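Handout 5 – Seeing Color and Space with Everyday Cups
Mabuza Studio Course, Unit 5
2018-11-26

Welcome back, everyone! We are leaving the fruit bowls behind for a while and turning to plain plastic cups, which are humbler and (I think) a good deal harder to draw well. Before you pick up a pencil, spend a little while on the spaces between things – the dark cloth is as much a shape as any cup.

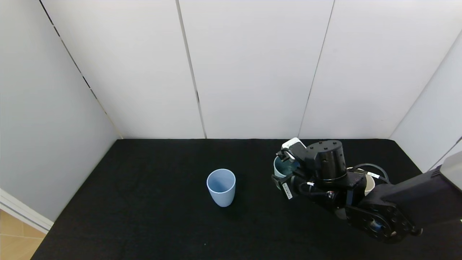
Fig. 1. Light blue cup on black, with open space all around it.

Notice how the shadow behind the blue cup nearly melts into the black. Leave it soft, please, and put your effort into the inside wall, where the shading tells us the cup is hollow. When you feel ready, move on to the group of three and work on your larger sheet.

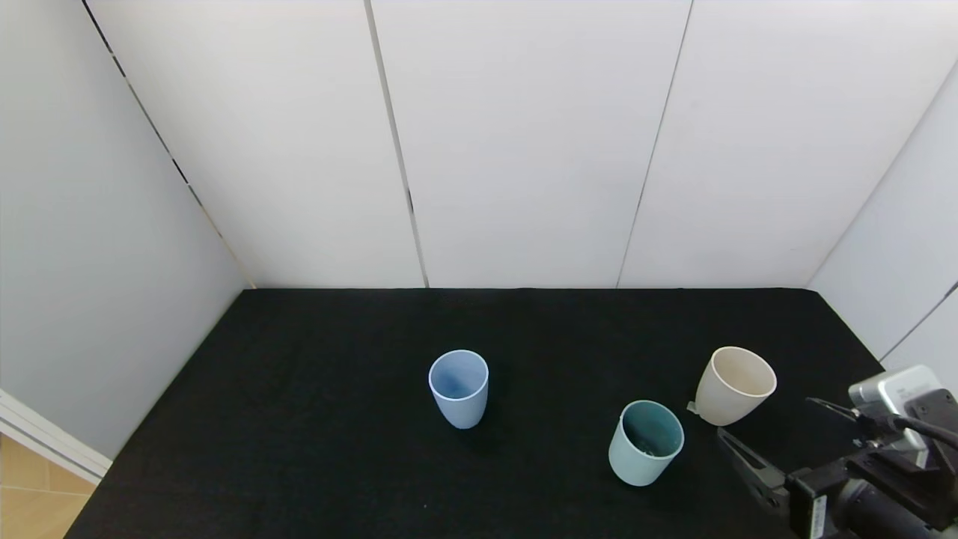 Fig. 2. Blue, green and cream cups, rims up.

Start with the green one, since its inside is so much darker than its outside, and then compare the warm beige of the cream cup. Bring both studies next time, smudges and all, and read page 253 of the course reader.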